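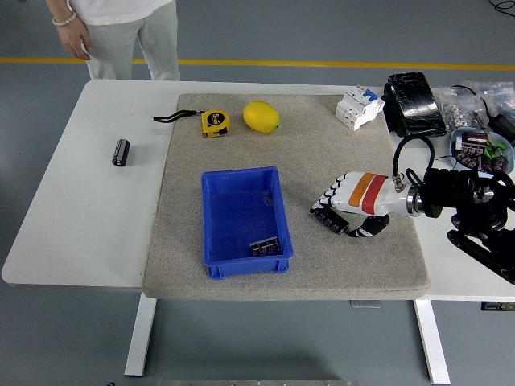 I got to Kadeck twenty minutes early and spent them in the parking lot eating a granola bar, so by the time Sanaa Berrada came out to get me I had crumbs all down my coat. She didn't mention it. She handed me a visitor badge and a pair of safety glasses and said, "Good, you wore flat shoes," and off we went.

Berrada runs the handling group at Kadeck, and the open day was mostly her doing. They hold one every January, when orders are slow. I've been asking to come for two years (I write up small automation outfits for anyone who'll have me) and this time they said yes, with the condition that I'd sit through the safety talk like everybody else. Fair enough! The talk was given by Riaan Van der Merwe, who looks after the floor and who would like you to know what the yellow lines are for. You stay on your side unless someone walks you over. He said it three times and I still drifted.

The station I'd come to see was the capacitor one. An arm with a five-figure price tag and a humanlike hand on the end of it, moving capacitors into a blue bin. I know that doesn't sound like much of a day out. I stood there for most of an hour.

"People want to see it do something hard," Berrada told me, "and then we show them this and they say, oh, it's putting a thing in a box. And I say yes, go ahead, write me the code for putting a thing in a box when the things are all in a heap."

I asked why capacitors. Her answer was that a customer asked. The customer is Prandel, who refurbish power supplies and end up with tubs of pulled parts that have to be sorted before testing. A person does it now. The parts are round, so they roll, and they're slick, so they slip, and some of them still have their leads sticking out and hook onto each other in the bowl.

"A suction cup is fine if the part is sitting nicely," she said. "Mine are never sitting nicely. So, fingers."

Fingers are Tamer Srour's department. He's been on the hand since June and he talks about it the way my brother talks about his truck, with a lot of affection and a long list of complaints. I asked him what had been the worst part and he didn't even pause.

"The thumb. It's always the thumb. You get the four fingers doing something beautiful and the thumb comes in late, like a guy running for a bus." He showed me with his own hand, over and over, until I was doing it too. "When it's late, the part spins. Then you're holding it by the end and you can't put it down straight."

Did it matter if it went in crooked? Not for Prandel, he said, they only need it in the bin. But it mattered to him. Then he admitted that the upright placements are a side project, and that Berrada rolls her eyes whenever he starts one up.

She was standing right there. "I don't roll my eyes," she said. "I ask what it's costing."

I did get some numbers out of them. The week before the open day they'd logged 331 picks in a single session, and 9 of those ended in a drop. Srour wanted me to write that down and Berrada wanted me to write down that it was one session. So there you are, both of you.

What I liked best was the odds and ends. They don't keep the table clean for it. There's stuff lying on the mat that has no business in a capacitor job, a lemon for one, and a tape measure, and a circuit breaker, and bags of little screws off to the side. I asked Berrada about that and she got more animated than she'd been all morning.

"If I clear the table, I'm teaching it about a cleared table. Have you ever seen a cleared table in a repair shop?" I said I'd never seen one in my kitchen. "Exactly! So we leave things. We swap them. The arm has to learn that the lemon is not its problem."

Jean Niven from Piltetti had driven up for the day and was standing next to me for a good part of this. Her company packs electrical fittings and she'd come with a notebook and a fairly skeptical face. I asked if she'd buy one.

"Not today," she said. "It's slow. My people would do that bowl in the time it takes to think about it." She watched another couple of picks. "But my people hate doing that bowl. I can't keep anyone on it past the spring. So ask me again when it's twice as quick."

Srour, to his credit, didn't argue. He told her 30 seconds was a bad pick for them now and that he'd be embarrassed if it was still a bad pick by summer. She wrote that down too, and I suspect he'll hear from her.

I had one more question, about what happens to the person at Prandel who does the sorting by hand. Berrada took a while with it. She said she'd been over there and met them, and that they were the one who'd told her about the leads hooking together. "They know more about those parts than I do. If this goes in, somebody has to run it, and I've said to Prandel who I think that should be. It isn't up to me, though."

After that there was soup in the break room, and Van der Merwe came around to collect the safety glasses. I'd put mine in my bag without thinking. He was already holding his hand out.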